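Water Use in Shared Student Kitchens
Project report, Ashworth House group

1. Why we chose this topic

In our first meeting we talked about the water bill of Ashworth House, where three of our group members live. The bill is divided equally between all rooms, so no one feels the cost of a tap that is left running. We wanted to know if a small change of habit could be noticed in the numbers. Our supervisor, Derek Crabtree, advised us to study only the kitchens and to leave the bathrooms out.

2. Method

We asked 24 residents to keep a kitchen diary during two weeks in May. They wrote down each time they washed dishes, and if they did it under running water or in a filled basin. From these, 19 diaries were complete enough to use. The other ones had missing days - mostly the weekends, when people traveled home.

We also read the water meter every evening at 9 p.m. The meter serves the full floor, and this is a weakness of our study.
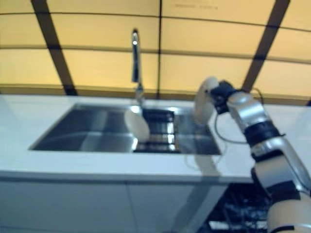
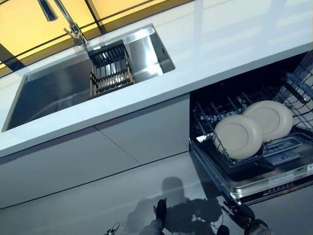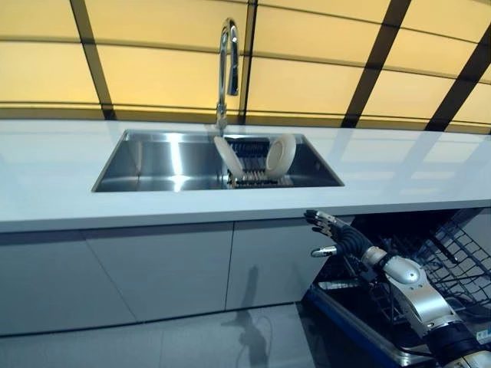
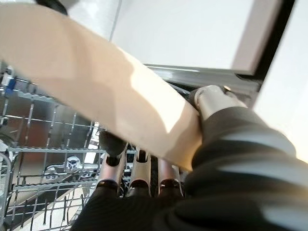

3. Results

Of the 19 residents, 16 washed their dishes mainly under running water. When we asked for the reason, the most common answer was that a basin "feels dirty" after the first few plates. Two residents said that they had never learned another way, because at home their parents did it like this.

In the second week we put a short note on each kitchen door, asking people to fill the basin and to rinse everything together at the end. The meter showed 300 liters less than in the first week. We were happy with this number, but we must be careful. One resident from the Iden corridor was away for four days, and we can not separate this effect from the effect of our note.

4. Problems

The diary was too long. If we would repeat the project, we would use only one line for each meal. We also forgot to ask how many people were eating, and a dinner for five friends was counted the same as one bowl of cereal.

5. Next steps

The neighboring house, Gerwood, has a separate meter for each kitchen. We have asked for permission to read these meters next term, and we are waiting for the answer.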